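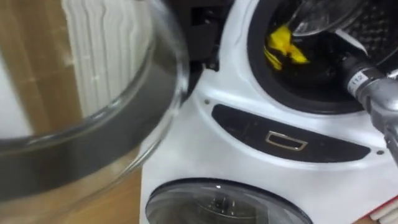

Arm at the upper drum, door open, yellow cloth inside.

Re: Laundry cell budget, second arm or better gripper?

clumell_ops
We have one arm on the two-drum washer and money for one more line item before August. Option A is a second Arnico arm for the lower drum. Option B is the Clarneo wrist, plus spares. Duty is 16 loads a day.

tk_fixture
B. Check reach first. The glass door swings wide on the hinge side, and a second base has to clear it with the lower door open too.

ferrule77
Disagree. At 16 loads you want redundancy. One arm down and both drums are down.

clumell_ops
Fair, but the arm quote is without mount or cabling.

tk_fixture
Then it isn't a quote. Ayele charged us 1000 for the mount alone - cabling was another 86 per run.

ferrule77
Ayele is high. Make the mount in house.

tk_fixture
And who signs off on it? Budget the inspection as well.

clumell_ops
No machine shop at our site. I'm leaning B, with a spare gasket for the upper drum on the same order. Does anyone have wear data on the Clarneo seals?

ferrule77
Ours leaked at 77 days. Ask for the revised seal in writing.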